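Keep the Small Bathroom Small

Every few months someone on our street in Grimham knocks out a wall to make a bigger bathroom. The bedroom next door loses its closet, the bill goes past 3,000 and the family ends up with a floor they could park a car on. I think most of them would have been better off leaving the walls alone.
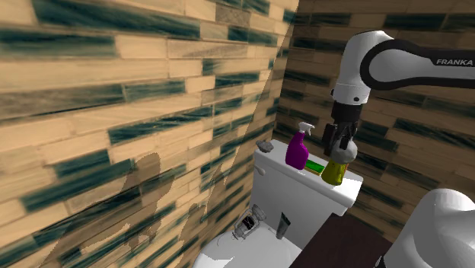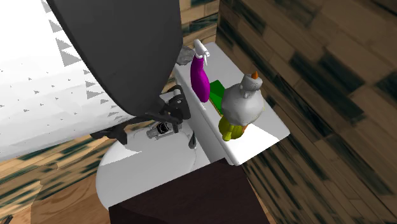

A toilet in a corner takes up very little room, and it needs very little. What people dislike about a small bathroom is usually something else. The door swings the wrong way. The light is one weak bulb over the mirror. There is no shelf, so the shampoo lives on the floor. All of that can be fixed in a weekend for a fraction of what a builder charges.

My own house is 56 years old and the bathroom has never been moved. When we bought it, a salesman from Lavinix came by and quoted us for a full remodel, with double sinks and a tub in the middle of the room. I asked who was going to use the second sink. He said it was good for resale. We hung the door the other way, put in a better fan and spent the rest on the roof.

Resale is the argument that always wins, and I don't trust it. You are asked to spend your own money now on the taste of a stranger who may never show up. My sister-in-law did this in Trultutcombe. The buyers tore out her new vanity before they had unpacked.

Big bathrooms are also cold. They take longer to heat and longer to clean, and there is more grout to scrub — anyone who has done it on their knees on a Friday night will know what I mean.

I make an exception for people who need the space. A wheelchair has to turn, and a parent with two toddlers needs somewhere to kneel. Those are good reasons to call a builder. A picture in a magazine is a poor one, and so is the neighbor's new tub.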